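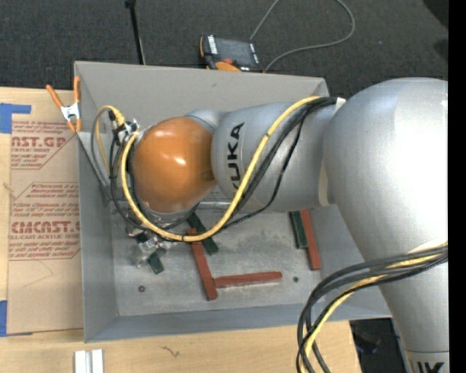
A proposed settlement in the Galindo arbitration fees case goes before a judge in Atolstead on Thursday, April 13, 2023, and the people it is supposed to help may want to read past the press release. The case began with a contract for factory equipment and ended up as a class action over who pays when a buyer and a seller fall out. Prusex sells automated handling lines to small manufacturers, the sort of setup where a big silver arm with KUKA lettering on its side reaches over an open gray bin. Its standard contract sends every dispute to private arbitration run by Bravusik, and the buyer pays the filing fee up front.

Galindo, a packaging firm that bought one of the lines, refused to pay. It sued in January on behalf of itself and 97 other buyers, arguing that the fee clause was buried in a schedule most customers never received. Prusex said every customer got the full contract and had the chance to read it. Both sides now say they are pleased to have reached an agreement, as both sides always do.

Under the deal, each class member would get a credit of $2,000 toward future service work by Prusex. The credit expires after 36 months, can't be turned into cash and can't be passed to another company. A customer that has gone out of business gets nothing. A customer that was unhappy enough with Prusex to hire somebody else for its service work gets, in practice, the same.

The fee clause itself stays in the contract. It will be moved to the front page and printed in bold, and buyers will have to initial it. Prusex calls this a major step forward in openness. A buyer who doesn't want to initial it is presumably free to shop elsewhere, though the settlement papers don't say whether Prusex will sell to anyone who crosses it out.

Bravusik was never named as a defendant and is paying nothing. It keeps its role as the only arbitration provider in the contract. The papers filed with the court describe it as independent, and it may well be, but they don't say how many Prusex disputes it has heard or how many of those the buyer won. Lawyers for the class asked for those figures early in the case. The request was dropped when settlement talks started, and the joint motion for approval doesn't explain why.

Then there are the legal fees. Those will be paid in cash, separately from the credits, in an amount the judge will be asked to set later. The class lawyers say this protects their clients, because the fees don't come out of the clients' share. That is true as far as it goes. It also means the lawyers have agreed to a form of payment for themselves that they didn't get for anybody else.

Supporters of the deal have a fair point on one matter. Courts often enforce arbitration clauses in contracts between businesses, and the case could have been thrown out before anyone saw a dime. A service credit is better than losing. Whether it is worth giving up every related claim against Prusex, including claims over late delivery and faulty installation, is a harder question. The release runs to 3 pages. The description of the benefits takes up less than one.

Class members can object in writing or speak at the hearing, provided they filed notice with the clerk ahead of time. Those who do nothing will be bound by the deal if it is approved. The judge can approve the agreement, reject it or send the parties back to try again, and isn't required to rule from the bench. A separate hearing on the legal fees has not been scheduled.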